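Stanutley Residents' Forum > Storage and Household Items

This site uses cookies to remember your preferences. Accept | Manage settings

Topic: Reuse table, items awaiting a decision

Sarneck_Desk
Members are asked to comment on two items before the listing closes on 12th March. The first is a white plastic tray, shallow, with slots in the walls and floor.

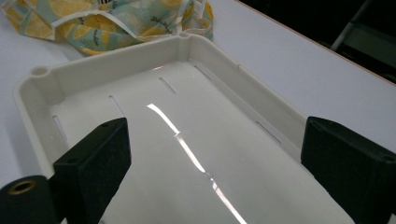

Item 15: white tray, slotted.

semwal29
I would recommend the stationery cupboard. The raised walls should keep pens in place.

Kisoncombe_House
I must respectfully disagree. Small items such as paper clips may pass through the slots. The tray would be better used under seed packets – or in a bathroom cabinet.

semwal29
The objection is noted. Pens remain suitable, in my view.

Sarneck_Desk
Both suggestions have been recorded. The second item is a soft fabric tote bag, pale green with a citrus print and cream binding. Comments on its use are invited.

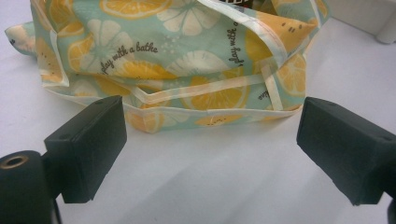 Re: Item 217, citrus tote bag

Kisoncombe_House
The lettering includes "play with a bathe". I would propose the swimming group, for towels.

semwal29
I do not support that proposal. The library shelf requested bags in May and should have priority.

Sarneck_Desk
The library request stands first. The tote bag will be offered there – the swimming group may apply if it is declined.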